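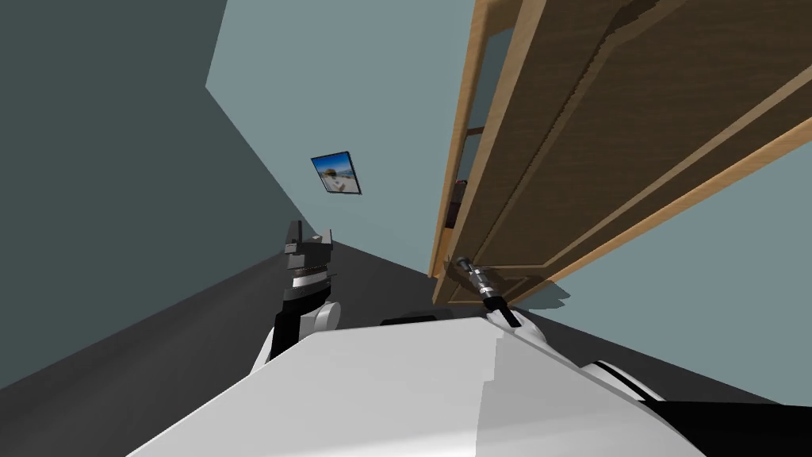 Trarkell Sim 24 is a desktop simulator for people building two-armed robots at home. I ran it through February on a garage PC, ahead of bolting together my own Jorngate arms. Import of a custom torso is quick, and a scene loads in up to 80 seconds. The door task is the most useful of the stock set: with the right gripper at the bottom panel and the left held open over the floor, I could check reach before cutting any brackets. Contact shadows on the wood help in judging clearance.

Weak points: flat shading, and a joint editor that discards limits on undo. The license is $900. Worth it for a dual-arm build, too much for a single arm.

Shinji Fujimoto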